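Drellby hand-guiding and remote teaching kit: review
Posted June 22, 2023

We bought the Drellby kit to replace the home-made teaching setup we had been using for two years. It comes in two parts. One is a hand-guiding mode, where you hold the arm by the wrist and move it through the job yourself. The other is a remote handset, so you can drive the arm from a chair. Both save to the same file type, and that was the main reason for choosing it over the Pelletier.

My test job was a child's picture puzzle on a table, handled with a two-finger gripper.

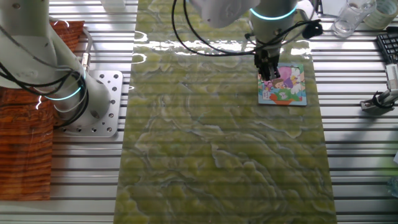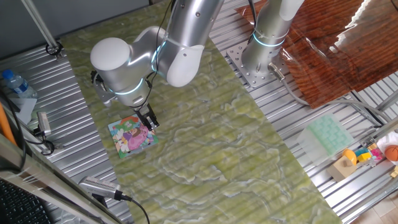 The picture puzzle under the gripper, in both shots.

Hand guiding is the better half. The arm feels light once the payload is set, and the record button can be reached with a thumb. I had usable recordings on the first morning. The weak point is the last centimetre or so above a flat object. Your own hand is in the way, you lean over to see, and the lean goes into the recording. Playback then drifts sideways just before contact.

The remote handset deals with that. At the slow setting you can bring the fingers down in a straight line and stop where you like. It is tiring, though. After 30 recordings my wrist ached and the later ones were sloppy. The delay is small but you notice it when closing the gripper.

I asked on the Grurkel forum if other owners had the same trouble. Baller replied that hand guiding is fine for the approach and a waste of time for the grip, and that the answer is to switch to the handset halfway through a recording. The manual doesn't mention it, but the kit allows this if you hold the mode key until it beeps. Baller also warned that a switch made while the arm is moving leaves a jump in the file.

I tried it and got the jump twice before I learned to wait. With a pause first, the files are clean.

Storage is 64 GB, enough for more than 600 recordings at our settings. Naming them is awkward, as the software only offers a number and you have to rename each one afterwards. An update is due in September which should add labels.

Good points: light to move, one file type, clear manual apart from the mode key.
Bad points: tiring handset, stiff cable, poor file naming.

I would buy it again for table work. For anything above shoulder height I'd want to try the handset first.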